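From: Benoît Langlois
To: Household Robotics Evaluation list
Subject: Re: [hre-list] Ninell room package, trial license

On Saturday, the Rätsep group wrote:
> Before we commit funds to the Ninell package, could the Tramdale
> office confirm three points? First, whether the bedroom set is
> detailed enough for tidying tasks. Second, whether the drawers
> open or are only surface decoration. Third, what the license
> permits once the trial period ends. The sales sheet is silent on
> the second point and unclear on the third.

Dear colleagues,

I am replying on behalf of the Tramdale office, which has held a trial license for the Ninell simulated room package since September. The remarks below reflect our own use and should not be read as an endorsement.

On the first point, our finding is favorable with reservations. The package supplies 70 room layouts, of which 37 are bedrooms. Furniture, bedding and small objects may be moved or exchanged through a plain settings file, and a layout can be reloaded in the same state as often as a test requires. Our standard tidying task asks the robot to find a ball on the floor, pick it up and place it on the bed. We have completed 614 runs of this task to date.
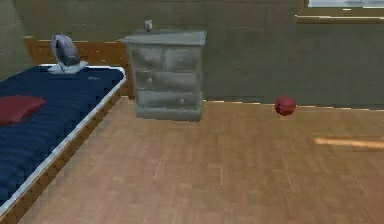
Rigid objects have given us little difficulty. Soft objects are less dependable. Pillows and cushions hold their shape when gripped, and a policy trained only in simulation tends to close the gripper too early when it meets a real pillow. Members who intend to study bedding should plan for additional work on real hardware.

Changes in daylight are well handled. The position of the sun can be set for each run, and strong light across a wooden floor proved a useful test for our object detector, which at first reported bright patches as obstacles.

On the second point, drawers are supplied in two versions. The basic license includes closed units only. Working drawers, with adjustable friction, belong to the extended license. We tested these for a short period and found the motion acceptable, although the small round knobs were hard for our two-finger gripper to hold. The supplier, Zurkmont, has acknowledged our report and has not yet given a date for a correction.

On the third point, we put the question to Zurkmont in writing. Results and trained policies remain the property of the licensee after the trial ends. The room files themselves must be deleted. The trial is limited to 2,000 runs per site, and failed runs are included in that total, a condition the Rätsep group may wish to raise before signing.

Our settings files and run logs are available to list members on request. Please write to me directly and state which layouts are of interest.

Respectfully,

Benoît Langlois
Tramdale office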